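Chapter 17
What the Box Promises

Pick up any boxed toy and read the back. You will be told that it builds fine motor skills, feeds the imagination and gives hours of fun. You will seldom be told who checked.

This chapter looks at claims made for construction sets and play kitchens sold to families with children under six. We begin with the Stelberg marble run, sold as a set of 100 pieces. The lid shows a tower taller than the child beside it. Ruby-Lee Tipoki, who bought the set for her classroom, found that the tower needed a second box. The small print did say so, in pale grey.

Was that a lie? Drusico, the importer, thought not. Gilles Guérin, who wrote its catalogue, argued that parents "know a lid is a lid". Perhaps they do. It is odd, then, that firms spend so much on lids.

Claims about learning are harder to pin down. Quinlan says its wooden shop till "supports early number sense". Supports how, and compared with what? A jar of buttons might do as well. Keep that jar in mind as you read the Cernel leaflet in section 17.2, and underline each claim that could be tested at home with a child, a clock and a notebook. Expect to underline very little.

Key words: claim, evidence, age grading, small print, fair comparison

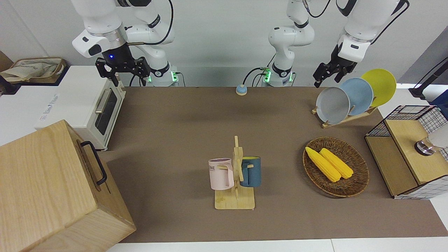 Page 20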